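Stedard > Opinion > Robots at home

Go to the open day, and bring a sweater

I have been to a lot of robot demos where you stand behind a rope and clap. The Grustach open day was a different kind of afternoon, and I came home so cheerful about it that I bored my family through dinner.

The work was laundry, done on a bed, with grippers held in people's hands. A person does the folding and a robot learns from the recordings later, or that's the plan. You watch two black fingers take hold of a hem and you suddenly notice how much your own hands know!

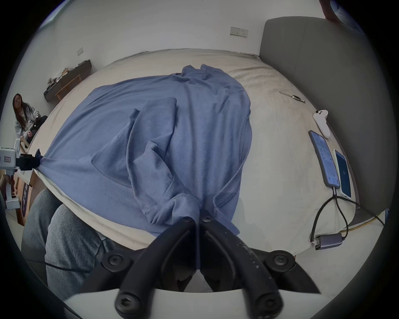
Cloth is hard. A box stays a box when you pick it up, but a sweatshirt changes shape every time you touch it, and then the sleeve goes somewhere you didn't want. Grustach told us it has 2728 folds recorded since April and wants plenty more. I loved hearing a plain number like that, with no talk of a robot butler by Christmas.

I also loved how ordinary it all felt. Phones, cables, a wrinkled sheet, people busy with their own bits of the job. Dikau, whose demo I saw last year, had a spotless stage and one towel, and I learned a lot less there.
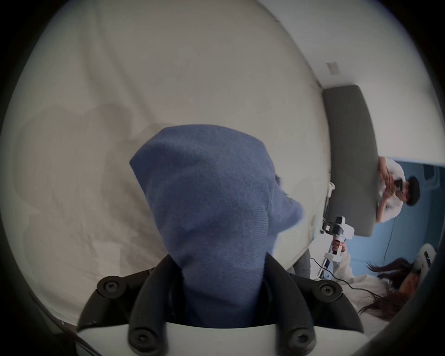
So my opinion, for what it's worth, is that every company teaching machines to do housework should open the door like this. Show us the slow parts. Let people ask why a sock takes so long (I asked, and got a good 14 minutes of answer, all of it interesting). More than 70 of us signed up for this one, and I'd guess the next will fill faster. Căpraru is planning a kitchen day, and I've already put my name down.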